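Damlow Waterfront Hire and Family Activities Listing
Data card, May release
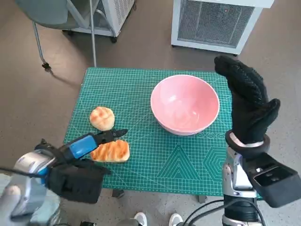
Bread and an empty bowl on a green cutting mat.

Summary

The Damlow listing is a table of places where visitors can hire small watercraft, bicycles and picnic equipment along the lakeshore between Endach and Kukgate. It was compiled for use by visitor centres, trip planning websites and local libraries. The listing contains 900 records, one for each type of hire offered at each location. An operator that hires out both canoes and bicycles therefore appears more than once.

The listing is maintained by Kadri Grīnberga at the Šimkus Visitor Information Office. Corrections should be sent to the office in writing.

Contents of each record

operator: the trading name as displayed at the place of business.
location: Endach, Kukgate, or the nearest named beach or jetty.
activity: the type of hire, such as canoe, double kayak, paddleboard, pedal boat, bicycle or picnic set.
season: the first and last months of operation. Operators open all year are entered as "all year".
hours: opening and closing times. Sunday hours are held in a separate column, as many operators open later on that day.
min_age: the youngest age accepted as a passenger, where the operator has set one.
price_hour and price_day: the advertised price for one adult, including tax.
lifejackets: "included", "extra charge" or "not offered". Entries for bicycles and picnic sets are left blank.
access: free text on parking, toilets, paths suitable for prams and wheelchairs, and the condition of the launching area.

How the information was collected

Operators were sent a printed form and asked to return it before the start of the season. Where no form was received, office staff visited during business hours and copied the details from the price board. The source column shows "form" or "visit" accordingly. Prices were not taken from discount websites, and promotional offers have been left out.

Distances in the access column were measured on foot from the nearest public car park. Any distance over 2000 metres is marked "far", and the exact figure is not given.

Known limits

Prices change during the season, and the listing is not updated between releases. Visitors should confirm the cost with the operator before travelling.

The Kukgate side is less complete than the Endach side. Several small operators there work from trailers and move between beaches according to the wind. These are entered under the beach they named as their usual one.

The min_age column should be read with care. Some operators set an age, others set a height or weight, and a few leave the decision to staff on the day. Only ages are recorded. A blank entry does not mean that children of any age are accepted.

Guided tours, fishing charters and the ferry are outside the scope of the listing - the ferry timetable is published separately by the office.

Suitable and unsuitable uses

The listing may be used to prepare brochures, maps and itineraries. It should not be used to judge the safety of an operator or the condition of its equipment, neither of which was inspected. It should not be used to compare the operators' earnings or visitor numbers.

Files

The release consists of 2 files. The first holds the records as comma-separated text. The second lists the beaches and jetties, with their spelling on road signs and any older names still in local use. Both are saved in UTF-8, and software set to another encoding will not display the accented letters correctly.

Changes in this release

Picnic sets have been added as an activity.
Records for 5 operators that have closed were removed.
"Colour of flag" has been dropped from the beach file, as the flags are no longer flown at Kukgate.

Terms

The listing may be copied and adapted free of charge, provided that the Šimkus Visitor Information Office is credited and the month of release is shown. Operators who wish to have an entry removed may apply to the office at any time.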